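Been trying to get paid from outside Usalia for five months now. Writing down what I learned, for anyone else doing freelance work here.

Rillgate lets you open an account from Usalia. You can send money. You can't receive it. The sign-up page doesn't mention this, you only see it when the first client tries to pay.

My first invoice was $800. It sat as "pending" from February until the client canceled it and asked for another way. 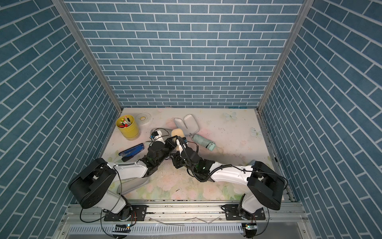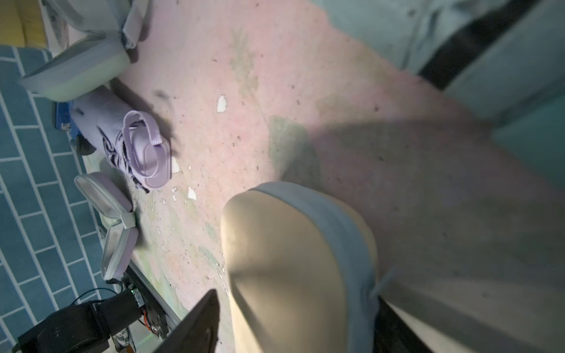 Preben Ketilsson replied that the receiving block is on the bank side, and that Rillgate would switch it on tomorrow if the central bank gave out the right kind of license. He may be right. I asked my bank and they told me to ask Rillgate. I asked Rillgate and they sent me a link to the help page I was already reading.

What works for now – bank wire. The fee was $37 on my last one, the same whether the client sends $50 or $2,000. So I stopped taking small jobs.

The wire took six working days. The bank then held it two more and wanted a signed letter saying what the money was for. Keep a copy of that letter. They asked me for it again the next time.

Second option is Trurkberg. It does pay out to local accounts, in local currency only, at their rate and not the bank's. I compared the two on the same day and the wire was cheaper on anything large. On a small invoice Trurkberg wins.

Someone asked about using a cousin's account abroad. I did that once, through a friend in Conceição. It went fine but the account gets flagged if the names don't match the invoice, and then it's your friend's money that is frozen too. I won't do it again.

The petition asking for receiving accounts has 2,113 names as of July 4, 2020. Most of the comments under it are from designers and translators.

People keep saying we should build our own service. Fine, but a client overseas has to trust it with a card number, and that part takes years.

If you have a receiving account that works from here, reply with the name and the month you last got paid through it. I'll add it to this thread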